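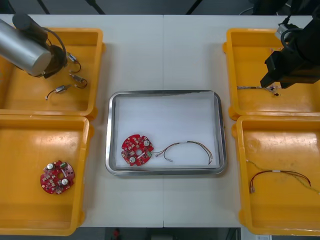 Page 7 of 14

Rutel Community Help > Workbench and Storage > Small parts

How do you keep boards, harnesses and solenoids apart before assembly?

Viewed 2,028 times

brumport_bench

I put together control units from salvaged and new parts at our repair room in Brumport. Every unit gets one round red circuit board, a wire harness and solenoids. I have yellow plastic bins down the left and right sides of a white table, and a steel tray with a white sheet in it in the middle. The tray is where I match up one board and one harness before they go into a housing.

The bins are the part I can't get right. Right now the solenoids and the boards are on the left and the harnesses are on the right. When I put several harnesses in one bin they hook onto each other, and by the time I pull one free I've bent a terminal or pulled a plug off its wire. The solenoids do the same thing with their leads, only not as bad.

I'm also not sure about the boards. The supplier (Butkienė, a small shop, mail order only) ships them in pink bags and I've been taking them all out at once in the morning to save time. Is that a mistake? They sit in plain plastic, no foam or anything.

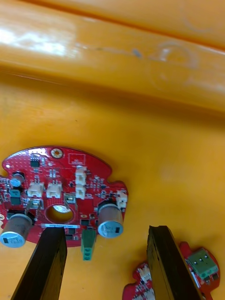

I did look at the Nustico drawers with the dividers, but they're deep and narrow and the harnesses would have to be folded to fit. I would like to keep using the bins if I can. The table has a seam down the center so I can't put a rail there. Any layout that works for you would help.

What I've tried so far:
- rubber bands around each harness (they leave a kink, and I lose the bands)
- zip bags, one harness each (slow, and the bags slide around)
- hanging them on hooks over the table (fine until you bump one)

wirefolder

Stop piling the harnesses. One harness per bin while you're working, and the rest stay in their bag or on a shelf behind you. It sounds slower but I timed it when I changed over and I was doing 17 units in the time I used to do 14.

Lay each one out flat with the branches spread in the direction they'll go in the housing. Start with the branch that has the most wires and set that one down first. Then the others more or less fall where they belong. If you have crimp terminals on one branch and a plug on another, keep them on different sides so they can't catch.

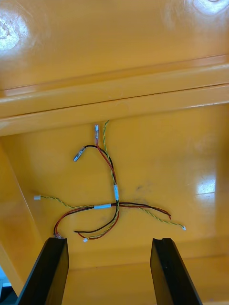 Harness laid flat in the tray, branches spread, sleeves left on.

Leave the sleeves where they are until the thing is installed. People slide them up and down to tidy the wires and then they can't tell which branch is which. If yours slide too easily, a small piece of tape on the wire next to the sleeve will hold it.

For the terminals, don't pick up the harness by them. Pick it up at the junction where the branches meet. Same when you take it out of the tray. A bent terminal can be straightened once, maybe, and after that I'd replace it.

And get rid of the rubber bands.

tom_cat_garage

just use a bigger table

old_relay

The harness advice above is good so I'll only do the boards and the solenoids.

Boards: yes, I would stop taking them all out in the morning. Take one out when you're ready for it. Plain plastic bins can hold a static charge, and you're sliding the board around on the bottom every time you reach in. Get a conductive bin or put a dissipative mat in the one you have, and wear a wrist strap that is clipped to something grounded. Pick boards up by the edge. If a board has a notched outline, watch any connector that sits next to a notch, that's an easy place to grab without thinking.

Solenoids: sort them by size first, then by lead. If you keep a large one and a small one together as a set, put them in the bin with the plugs pulled away from the bodies.

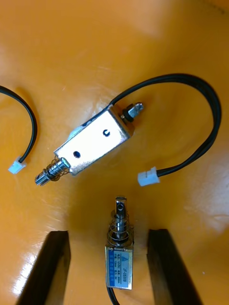 The spring is what you want to protect. On the push-pull kind with the spring outside on the plunger, a loose lead can work its way between the coils, and then you're picking it out with tweezers. Coil the lead in one wide loop beside the body and leave the plug lying free. Don't wrap it around the plunger end. Don't wrap it tight around the body either, it's hard on the wire where it comes out.

Check that the plunger moves freely by hand before the part goes to the tray. I do that when I unpack them and put the sticky ones in a cup on the shelf.

I'd also move your harness bins to whichever side your dominant hand is on. You handle those the most.

brumport_bench

Thanks, both. I'm trying one harness per bin this week and I've ordered a mat. The spring thing explains two units I had to open back up in July. Does the mat need its own ground wire or can it share with the wrist strap?

old_relay

They can share one common ground point. Run a separate wire from each to that point, don't clip the strap onto the mat's wire.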